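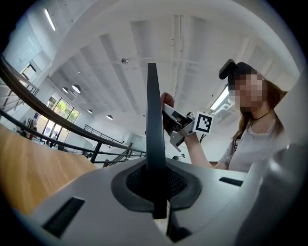 Relative pose between two hands is the quantity this lecture is about. When a person records a demonstration with two handheld grippers, each gripper gives us its own camera trajectory, and each trajectory has its own origin. To train a two-handed policy we need both in one coordinate system, or at least we need to know where one gripper is as seen from the other. There are two sources of that information. The first is a shared map of the room. The second is direct sight: a square marker is fixed to one gripper, and whenever the other gripper's camera sees it, we get a measurement of the pose between them. The marker on the right end of the demonstrator's gripper, with its block pattern inside a thick black border, is the kind used for the second source. The method in this unit, called Bindeo in the course code, combines the two.

Unit 6. Joining two hand trajectories

Reading before the lecture: the course note on camera models (unit 2) and the note on pose graphs (unit 4). You should be comfortable with rigid transforms written as a rotation and a translation, and with the idea of a residual. If you skipped unit 4, read the first half now.

6.1 The problem

Call the two grippers L and R. Each carries one wide-angle camera. From each video we run visual tracking and get a list of camera poses, one per video frame. Call the world frame of the left trajectory A and that of the right trajectory B.

If both videos were tracked against the same map, A and B are the same frame and there is nothing left to solve for, apart from error. In practice three things go wrong.

Tracking against the shared map can be lost for part of a recording. This happens when the gripper is close to a plain tabletop or a white wall and the camera has little texture to hold on to.

Tracking can also succeed but drift. The pose looks smooth, and the video looks fine, but the position is off by a centimeter or two. For one hand this often does not matter. For two hands passing an object between them, it does.

The clocks of the two cameras can disagree. A hand moving at half a meter per second covers a centimeter in 20 milliseconds, so a small timing error looks just like a position error.

6.2 What the marker gives us

The marker has a known side length. When its four corners are found in the image, we can solve for the pose of the marker relative to the camera. We know where the marker sits on the gripper from calibration, so this becomes the pose of gripper R relative to camera L, or the other way around.

The measurement is good in some directions and poor in others. Sideways position is usually accurate. Distance is less accurate, and gets worse quickly as the marker gets farther away. Rotation about the camera axis is good. Tilt is poor when the marker faces the camera squarely, and there is a known two-way ambiguity: two different tilts can produce nearly the same four corners. Do not average the two solutions. Keep both and let the later step choose.

Wide-angle lenses add one more issue. Straight edges bend, most of all toward the rim of the image circle. Look again at the tabletop in the picture at the start of the unit, where the surface curves at lower left, and at the long bend in the dark handrail. A marker near the rim is bent in the same way. Corner detection should be run on the original image, and the corners then moved through the lens model. Undistorting the whole image first stretches the rim and blurs the corners you are trying to find.

6.3 The method

Step 1. Track each video separately. Record the poses and the tracker's own confidence.

Step 2. Detect markers in both videos. Reject any detection where the shortest side is under 30 pixels. Keep both tilt solutions for each one you accept.

Step 3. Estimate the clock offset. For each candidate offset, compute the transform from A to B implied by every detection, and measure how much these transforms disagree. Choose the offset with the least disagreement. A coarse search followed by a fine one is enough.

Step 4. Choose the tilt solutions. With the offset fixed, the correct solutions agree with each other over time and the wrong ones scatter. Take the solution closer to the running median.

Step 5. Solve the joint problem. The unknowns are the poses of both grippers, the transform from A to B, and a small refinement of the clock offset. The residuals are tracking (how far each pose moves from its neighbor compared with what the tracker said) and marker (the difference between predicted and observed corner positions, in pixels). Use a robust loss on the marker residuals.

Note that the marker residual is written in pixels and not in meters. Weak directions such as distance then get low weight without any hand tuning.

6.4 Results from the course data

The recordings come from the Yuan set, which Bo-ram Sung's group collected for this course. It has 457 two-handed demonstrations. The tasks are folding a cloth, handing over a cup, and opening a jar. We compared three versions: shared map only, markers only, and the joint method.

A demonstration counts as usable if the error in relative position stays under one centimeter for its full length, measured against an external tracking system.

Shared map only: 66 percent usable.
Markers only: roughly 30 percent usable.
Joint method: 79 percent usable.

The low score for markers only should not surprise you. The rule asks for small error over the full length, and in most demonstrations there are stretches when neither camera sees the other gripper's marker. Between sightings, nothing ties the two trajectories together except the tracker, and in that version the tracker was given no shared map.

The joint method helps most on the cup handover. The hands come close together at the moment that matters, and the marker is large in view just then. It helps least on the cloth, where the fabric often covers the marker. Lertchai Klinhom looked through the failed cloth demonstrations and found that many had detections, but only at the beginning and end. We have not tried a second marker on a different face of the gripper.

Two limits on these numbers. All the recordings were made indoors with steady light. The external tracking system also has its own error, which we measured only for slow motion.

6.5 Common mistakes from last year's lab

Mixing up the direction of a transform. Write the two frame names on every variable. If the names in the middle of a product do not match, the product is wrong.

Measuring the marker's side from the outer edge of the white backing. The side length is that of the black border, outer edge to outer edge.

Using one lens calibration for both grippers. The cameras are the same model, but the calibrations differ enough to matter near the rim.

Fitting the clock offset on a recording in which the hands hardly move. The cost is flat and any answer looks good. Use a section with quick motion in more than one direction.

Treating a missing detection as a detection with zero error. This one came up in several reports and produces very nice plots.

6.6 Lab

Download the starter folder, Fuvby, from the course page. It contains six demonstrations, tracked poses, calibration files, and a marker detector that already works. You do not need to write the detector.

Part 1. Implement step 3. Plot disagreement against clock offset for each demonstration. One of the six has a flat curve. Say which one, and explain it from the motion.

Part 2. Implement step 4. Report how often the chosen tilt solution is the one with the higher corner error. It happens more than you might expect at long range.

Part 3. Implement the joint problem using the solver from unit 4. Compare the relative position with and without the marker residuals on the cup handover.

Part 4 (optional). Remove every second detection and solve again, then remove every second one of those, and so on. Plot the error against the number of detections left.

Hand in the code and a report of no more than four pages. Plots need units on both axes. Questions about the solver go to the lab forum, where most of the setup problems from last year are already answered.

Unit 7 uses the joined trajectories as training data, so keep your output files.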